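Panel Notes: Reading the Front of a Cabinet Before You Open It
Gesness Works maintenance newsletter, December issue
Submitted by Danjuma Anozie, electrical maintenance

The switch room at the Gesness site passed to our section with the rest of the Moncrieff building, and most of the shift electricians have now worked in it at least once. Several have asked for a short note on the door-mounted devices, which are laid out differently from the panels in the old plant. This item covers indicator lamps, the meter, the selector switch and the warning label. It does not replace the isolation procedure, which is issued separately and has not changed.

Indicator lamps

Lamp color on a cabinet door is a convention and has meaning only in relation to the drawing for that cabinet. In the old plant, red meant a fault. In many other panels red means that a contactor is closed and the load is running, and green means that it is open. Both conventions are in service across the two sites. Read the label strip under the lamp, find the same designation on the schematic, and confirm what contact drives it before drawing any conclusion from the color.

A set of three lamps in amber, green and red across the top of a door is often used for phase indication. Where it is used that way, each lamp is connected between one phase and neutral, and all three should be lit whenever the incoming supply is healthy. One dark lamp in such a set has two common causes: a lost phase or a failed lamp. Check the meter first. If the meter shows all three phases present, log the lamp for replacement and carry on.

An unlit lamp is never proof that a circuit is dead. LED indicators fail open, their small fuses blow, and neutrals on the door harness work loose where the wiring crosses the hinge. Of the 57 defects recorded in our last round of panel inspections, 8 were lamps that gave no light with the monitored circuit still live. Two of those had been dark long enough that the shift had stopped noticing them.

The opposite error is less common but does occur. An LED lamp on a long control cable can glow faintly from induced voltage with its contact open. A dim lamp should be reported as a defect and not read as either state. 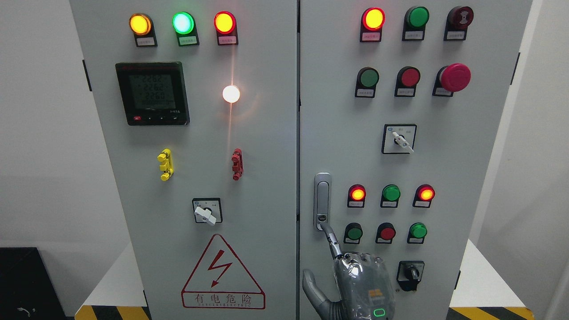

Adjacent cabinets with door-mounted lamps and controls. The left-hand door also carries a digital meter and, low down, the electrical danger label.

Digital meter

Panel meters with three stacked rows normally show one quantity for three phases. What the quantity is depends on the page selected, and the same four digits can be a voltage, a current or a power reading. Look for the unit and the decimal point before writing anything in the log. Both are small on the older LCD types and are easily missed under overhead lighting. If the decimal point cannot be made out, write down the digits as displayed and note "point not legible." Do not supply one from memory.

For voltage pages, the check is balance between rows. The three values should sit close together and stay close together as load comes on. A difference of a few counts in the last digit is normal. Where one row departs from the other two by more than the limit on the log sheet, call the duty engineer before operating anything on the door.

Chidubem Mohammed has rewritten the log sheet so that the three rows are entered separately. The old sheet had a single box, and people filled it with whichever row they happened to read. The new form is 520 in the Stosum document system. Destroy any pads of the old one.

Do not step through the meter menus to find a different page unless the job card calls for it. On several models the buttons that change the display page also lead into the setup menu, and a current transformer ratio altered by accident will make every later reading wrong — usually without any alarm. If you do change the page, return it to the one you found.

Selector switches

A rotary selector should be operated by the lever, in one movement, to a full stop or detent. If the lever rests between positions, do not assume either state. Record the position as found, using the marking on the faceplate, and compare it with the position table on the drawing. Lever angles are not standard between manufacturers, and a diagonal lever may be a normal position on one switch and a half-made contact on another.

Loose faceplates are worth reporting. The plate can rotate relative to the shaft, after which the marking and the contact state no longer agree. We found 7 of these in the Isus pump house panels, all on switches where the rear locking ring had backed off. The repair takes a few minutes with the section isolated: align the plate, seat the anti-rotation tab, tighten the ring, then prove each position with a continuity tester before returning the switch to service.

Danger labels

Some cabinets in the Moncrieff building carry their warning in Chinese with English beneath. The characters 有电危险 mean that electricity is present and dangerous. The English line reads DANGER ELECTRIC. Treat it exactly as you would any other live-parts label. It applies to the compartment behind the door and stays valid with every lamp on the door out, until the compartment has been isolated, locked and proved dead at the point of work.

Labels that are peeling, painted over or faded are to be replaced like for like. Stock is held in the stores cage with the lamp spares. Wipe the door with isopropyl alcohol and let it dry fully before applying the new label, and keep it clear of the door seam so that the edge does not lift.

Corrections to this note go to Danjuma Anozie. Requests for drawings of individual cabinets go to Chidubem Mohammed, with the panel designation in the subject line.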